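Edit room notebook, April, Saturday

Started on the episode 4 recut of Lilton at 10. Teodor Løken's notes came in overnight and most are about the inquest. He wants the doctor's evidence before the title card, so the audience knows about the poison while the brothers are still arguing over the will. Tried it. The argument plays better, but the card now lands very late.

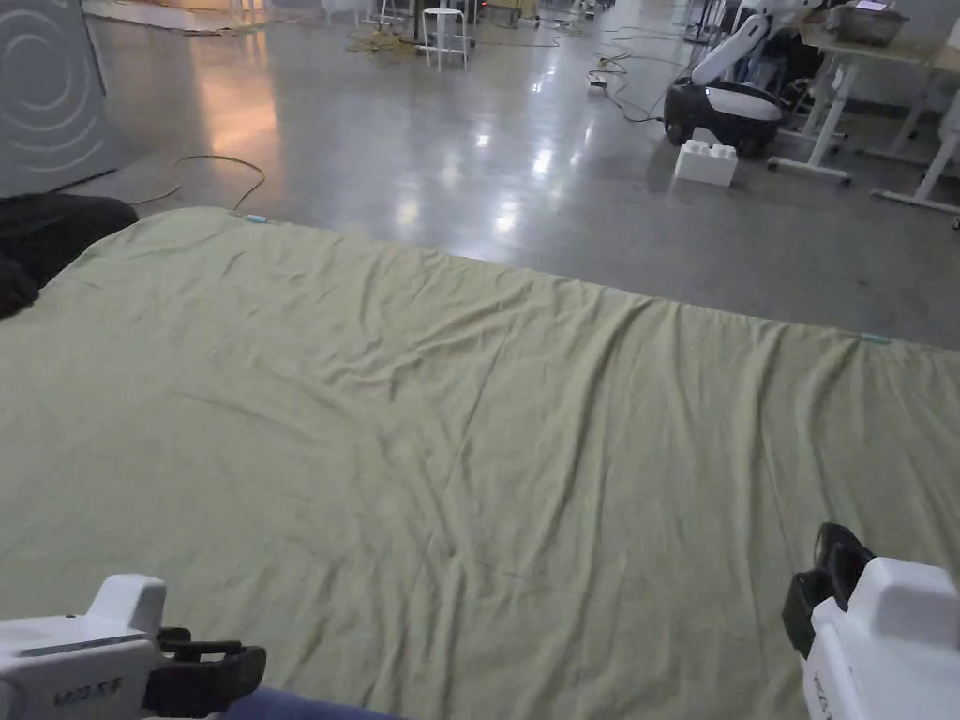
Trimmed the walk up to the Hägglund house and dropped the second look at the gate. Kept the dog. Sound is still the temp mix and the wind drowns the last line, so that needs a clean take or a re-record.

The caption reads 1888 but the newspaper in the kitchen has no year on it that I can read. Left a note for graphics. 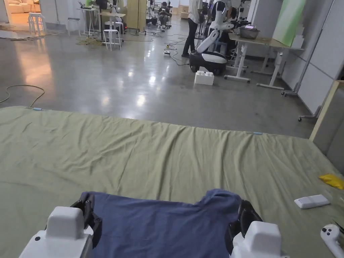
After lunch went through the Rilta scenes. Her confession runs too long in the middle – the pause before she names her brother is good, the one after it is dead air. Took the second one out and went straight to the sergeant. Saved both versions in the Gukeo folder, old one marked B.

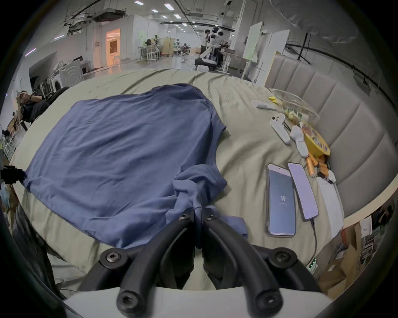 Word count: 1000

Typed up the recap voiceover. Too wordy for the slot. Cut the whole bit about the ferry and it reads fine without it. Still to do: end credits order, music under the court steps, reply to Teodor about the title card.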